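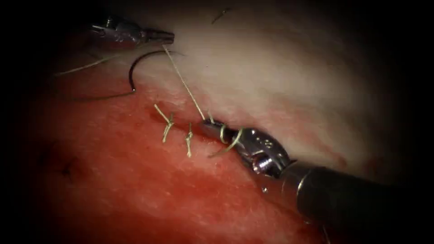
Running the seam. Thread taut over the pale layer, curved needle free at left.

Home Files Labels Changes Issues

Rarelwood Seam Notes

README, last touched March 12, 2018

Stills of suturing plus a label sheet. Thread, needle, tissue edge. Meant for people who work on stitch reading: where the seam runs, where the thread is under pull, where the needle is at that moment. Not a teaching set for technique, please don't use it as one.

Put together by Iddrisu Ansah (labels, most of the text) and Matúš Ondrejka (sorting, second pass). Complaints to either.

What's in the folder

stills/ the pictures
labels.csv one row per still
words.txt what we call things
old/ first version of the labels, leave alone

Label columns

still name of the file
seam yes / no / partly
tissue_a color word for the first zone
tissue_b color word for the second zone, blank if there's only one
thread taut / slack / hidden
needle in tissue / held / free / not seen
edge clean / streaked / can't tell
notes free text, often empty

Row for the still at the top, so you can check you're reading the sheet right:

seam yes
tissue_a pale cream
tissue_b red
thread taut
needle free
edge streaked
notes seam on the diagonal, streaks heavier to the right. a few dark specks in the red, away from the seam

How we picked the words

Color first, anatomy never. We don't name the tissue. Two of us argued over this for most of July and the answer is still no, a label like "red, grainy" can be checked by anyone and a name can't.

"Taut" means straight from the grip to the seam. Any sag at all, call it slack. Thread color isn't a column, too many greenish/beige arguments.

"Free" for the needle means not in tissue and not in a grip. Point direction goes in notes if you care. Lots of rows don't have it.

"Streaked" is any pink or red running up into the paler side. Doesn't say why. Don't read it as bleeding, don't read it as a bad stitch.

Small dark marks: notes only. They look like punctures sometimes. Sometimes they're just specks. We never settled it so there is no column and you should't build one from the notes without looking at the stills again.

Known problems

Dark corners on some stills. If the seam goes off into the dark we put "partly", but the Drolov batch was done before that rule and has "yes" all the way thru.

Shine on moist tissue gets taken for thread. 7 rows fixed so far, there will be more.

Owino batch has 3 files with the same picture under different names. Kept them, the names are used elsewhere.

edge column is blank for all of Nenitz. Matúš has them on paper, not typed in.

Splits

None. Make your own, but keep each batch whole. Stills from one batch look very alike and you'll fool yourself otherwise.

To do

type in the Nenitz edges
redo Drolov seam column
decide on knots (currently under seam = yes, which is wrong)
column for stitch spacing?? Iddrisu says no

Sending fixes

One row per line, old value then new value, still name in front. No spreadsheets with colored cells please.

Contact: Iddrisu Ansah | © 2018 Rarelwood | Back to top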